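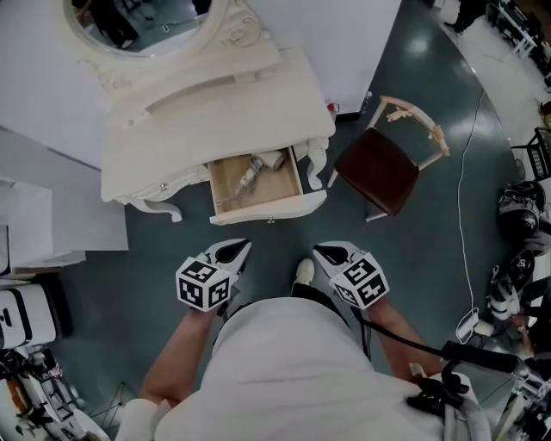 Vanity table with the centre drawer open, dryer lying inside

Ticket 1134: drawer on vanity table sticks when the hair dryer is put away
Status: open
Product: Jivico vanity table, white, with oval mirror
Bought from: Hovedport

Hello again, and thank you for getting back to me so quickly last time, it was very kind. I did what you asked and took the drawer right out, brushed the runners and rubbed them with a bit of candle wax (I had a stub left over from December). It glides beautifully when it's empty! The trouble only starts once the dryer goes in. Six times out of 7 it shuts, and then on the next go it stops a little short and I have to open it and shuffle everything about.

I have tried the dryer lying across the bottom, and I have tried it nozzle first, and I can't say either is a cure. I do wonder if the flex is springing up at the back and catching underneath the table top. 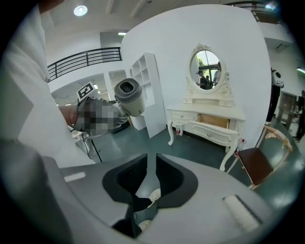
The dryer itself is an ordinary size, so I'd be sorry to have to keep it somewhere else, especially as I chose this table for the drawer. I did look at the Orik one in your shop, but the legs on mine are so much prettier.

Could you tell me please whether the drawer stop can be moved back a touch, and whether part 101 in the leaflet is the stop or the runner? The drawing is awfully small. I'm in most days after 6 if it's easier to ring.

Many thanks, and sorry for going on so.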